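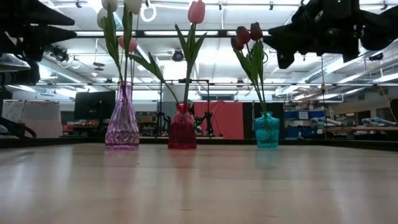

Gemechu Lemma says I'm mourning the wrong half of the job. Said it over the sink at lunch with his mouth full. His point was that what we used to do all day was bend wire and push stems down glass necks till our thumbs went numb, and who would miss that? I said I might. He said give it till the end of May.

So. Writing this fast, bus in a bit.

Tulips all day. Purple vase, red vase, teal vase, on the blond table, arms hanging over it. The teal one with the dark reds is my favorite, I'd put it in my own kitchen. The red with just the one pink stem looks a bit lonely but that's the order sheet, Gidell want one tall stem in it and Gidell get one tall stem.

My job now is called "setting and checking." Means I put the vases out, I say go, I stand back behind the line, I look at what I get. If a leaf is folded wrong I fix it and press the button for why. There's a list of reasons on the Pornis screen and none of them are ever the reason. Today I wanted "looks sad." Had to pick "stem angle."

Sheet on the door this morning. Best week we ever did by hand was 1,156 pieces, all of us, with overtime. They'd like the new tables past that by summer. Last week my table did 241. So nobody is panicking yet, or everbody is, depends who you sit with.

Things that are better, to be fair:
My wrists. No brace since I moved over.
Quiet. No staple gun.
I sit for some of it.

Things that aren't. We don't talk. At the old bench you had someone's elbow in your ribs all shift and you knew about their kid's teeth and their landlord. Now it's a table each and a line on the floor. I went from starting to first break without saying a word to a person. Said plenty to the left arm.

Also the pay thing. Old piece bonus is gone for anyone on the tables, there's a flat 90 a month instead. For me it's near enough the same. For the fast ones it's a cut, and the fast ones are the ones who taught the rest of us. Asked about it in the meeting and got told it's "being looked at by Nseir." Nseir own us now so I guess they can look at what they like.

Gemechu wants to put in for the training at Platthorpe, the maintainance course. Two days a week, they pay the fare. He says come too. I said I can't even change the blade on my mower. He said nor can he, that's why there's a course. Form is in my bag. Haven't filled in anything except my name and badge, 357.

One odd thing, and then I have to run. Middle of the afternoon I reached in and turned the purple one a bit, just so the pale pink faced front with the whites up behind it. Didn't need it. Would have passed. No button for that either, so it isn't written down anywhere I did it. Felt good all the way to clocking out.

Ask about the fare, is it up front or do they pay it back. Bring gloves home to wash. Milk.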